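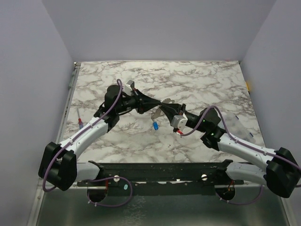

Hubert Hollenstein asked under my last post whether a two-arm kit is worth the extra money over a single arm with a decent vice. Fair question, so I'm answering it in a thread.

For anyone new: I've had the Wusar two-arm bench kit on test since October. I paid for it myself. Cikmont handled the order and the spares.

Short answer to Hubert: if your parts are all the same shape, buy the single arm and the vice. You'll be finished setting up by lunchtime.

My parts are small and awkward. A vice needs a new set of jaws for each one. With two grippers, one can steady the piece while the other works on it, and I only change the program.

The fingers are long and narrow towards the tip. Good for getting into tight spots, less good for anything heavy. I wouldn't ask them to hold a big casting.

Each gripper has its own camera module. These matter more than I expected. With the left one switched off, my failed picks went from 5 in a batch to 16. Same parts, same program.

Cables. They run along the outside of the forearms and over the elbows, held with small ties. Check the slack at full reach before you run anything fast. The manual gives this one line.

Setup took me two evenings. Both arms mount on the same beam, so once that is square the rest is quick. Calibration is 27 steps and you can't save halfway through – the worst part of the kit by a long way.

Software is called Vaso. Plain to look at, does the job. It has crashed on me twice, both times while I was editing a path with the arms stopped.

I also had the Gasser kit on loan for a month. Stiffer arms and a better manual, but its grippers are wider and it dropped my smallest parts.

Support: I sent Wusar four questions and got four answers. The slowest took 32 hours.

Would I buy it again? Yes, for small mixed work. If they fix the calibration I'll post an update here. Next up is the finger replacement set, once Cikmont has it back in stock.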